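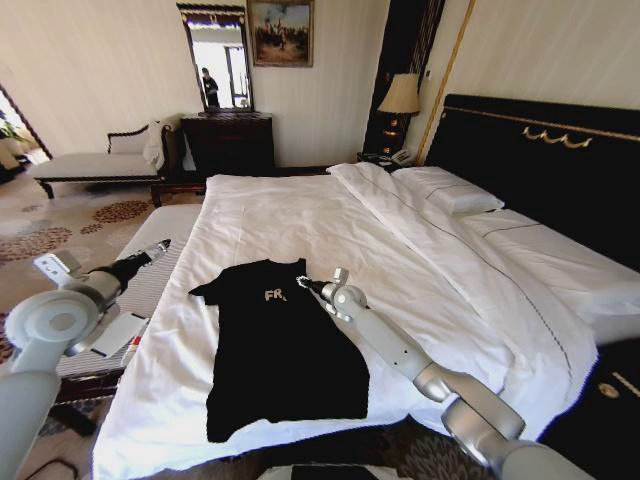 ## Prestosa stellt im Januar die Wäschepflege um: T-Shirts werden auf dem Bett gefaltet

Das Gästehaus Prestosa legt die Kleidung seiner Langzeitgäste ab sofort direkt im Zimmer zusammen. Bisher kam die gewaschene Wäsche in Säcken aus dem Keller zurück und wurde vor der Tür abgestellt. Nun wird jedes Teil auf dem gemachten Bett ausgebreitet, glatt gestrichen und gefaltet, bevor es in den Schrank kommt.

Die Leiterin der Hauswirtschaft, Lenuța Neagu, begründet den Schritt mit Rückmeldungen der Gäste. Im vergangenen Jahr gingen bei der Verwaltung 513 Anmerkungen zur Wäsche ein, die meisten betrafen zerknitterte Oberteile. »Die Sachen waren sauber, aber man musste sie noch einmal bügeln«, sagt Neagu. Insgesamt wurden im selben Zeitraum 2676 Wäschesäcke ausgegeben.

Für T-Shirts gilt eine feste Reihenfolge. Das Hemd wird mit der Vorderseite nach oben nahe am Fußende auf die Bettdecke gelegt, der Kragen zeigt von der Person weg, der Saum zu ihr hin. Dann werden die Ärmel nach außen gezogen und die Falten an den Seiten und am Saum ausgestrichen. Erst danach klappt man die Seiten ein. Bedruckte Stücke werden so gefaltet, dass der Aufdruck nicht geknickt wird, sofern er nicht über die ganze Brust reicht.

Als Arbeitsfläche dient bewusst das Bett. Die Tische in den Zimmern sind nach Angaben des Hauses zu schmal, und eine Klappplatte auf jedem Stockwerk hätte zusätzliche Lagerfläche gebraucht. Vorgeschrieben ist, dass das Bett vorher frisch bezogen wurde und die Kissen am Kopfteil liegen bleiben.
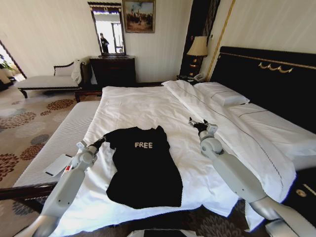

*Schwarzes T-Shirt mit dem Aufdruck »FREE« auf der weißen Bettdecke.*

Die neue Regelung gilt zunächst für 40 Zimmer in den beiden oberen Etagen. Dort stehen große Betten, auf denen auch lange Hemden ganz ausgebreitet werden können. In den Einzelzimmern im Erdgeschoss bleibt es vorerst bei der Ausgabe in Säcken. Über eine Ausweitung will das Haus im Frühjahr entscheiden.

Die Wäsche selbst übernimmt weiterhin die Firma Treveck, die morgens um sieben Uhr abholt und am frühen Nachmittag zurückbringt. Am Waschgang ändert sich nichts. Dunkle Baumwolle wird getrennt gewaschen und auf links gedreht getrocknet, vor dem Falten wird sie wieder gewendet. Das Waschmittel kommt wie bisher von Clarivum.

Lucian Barbu, bei Prestosa für die Zimmerplanung zuständig, rechnet mit drei Minuten mehr pro Zimmer. Die Reinigungspläne wurden entsprechend angepasst, die Zimmer in den oberen Etagen sind nun erst ab 15 Uhr bezugsfertig. Für Gäste, die bereits im Haus wohnen, entstehen keine zusätzlichen Kosten.

Wer seine Kleidung lieber selbst zusammenlegt, kann das an der Rezeption angeben. Auch Hinweise zu einzelnen Stücken, etwa zu empfindlichen Aufdrucken oder Strickwaren, nimmt Roxana Arango dort entgegen. Wäsche, die bis neun Uhr abends nicht zugeordnet werden kann, wird im Büro im ersten Stock aufbewahrt.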